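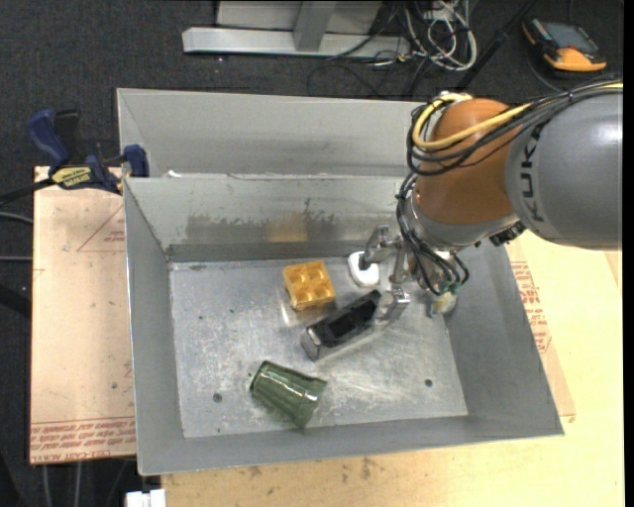
What has the Pinesby Home Repair Program done with the second half of the grant?

The second payment went to roof, stair and heating repairs in the homes of older residents on the east side of Pinesby, and to one part-time post handling applications. Work is complete in 36 homes. Spending is within the approved budget, with one change described under Costs.

3 Shares | 0 Comments

Progress report to the Gotia Fund
Prepared by Tayla Baxter, Program Manager
Sat 15 March

Applications

We mailed a letter to 200 households in the two census tracts named in the grant agreement. The first version ran to three pages and drew few replies. A one-page version in larger type, with a phone number at the top, did much better, and most applicants now call before they fill in anything. Applicants must own the home and live in it. Proof of ownership remains the slowest step. In several cases the deed is still in the name of a parent who has died, and the county records office takes weeks to supply copies. Legal aid has agreed to see these applicants on Thursday afternoons.

Repairs

Roof leaks were the most common request, followed by front steps and handrails. The winter was hard on the older flat roofs along Anghel Street, and we moved those homes ahead of others on the list. Four stair jobs were put off until the ground thaws, as the new footings cannot be poured before then.

Clavent Roofing holds the main contract. Its crews have been on time, though we asked them to return to two homes where gutters had been left unattached. Both were corrected within the week. Radu Bratu inspects each home before work starts and again before the final invoice is approved. His notes are kept with the household file and are open to the Fund on request.

Costs

The average roof repair came to roughly $3000, slightly above our estimate. The increase is mostly in lumber and disposal fees. We covered it by moving money from the printing line, as allowed under section four of the agreement. Heating repairs came in lower than planned -- many furnaces needed a new part and a cleaning, and only two had to be replaced.

Concerns

The waiting list is longer than we would like. We have stopped giving callers an expected start date, after several were told one that we could not keep. We also have no licensed electrician under contract. Homes that need wiring work are being referred to the utility's own program, where the wait is longer than ours.

Next period

Our target is 50 completed homes by the end of July. The delayed stair jobs will come first. We request the Fund's approval to add minor electrical work to the list of covered repairs, and a draft amendment is attached for review.

1 Comment | Share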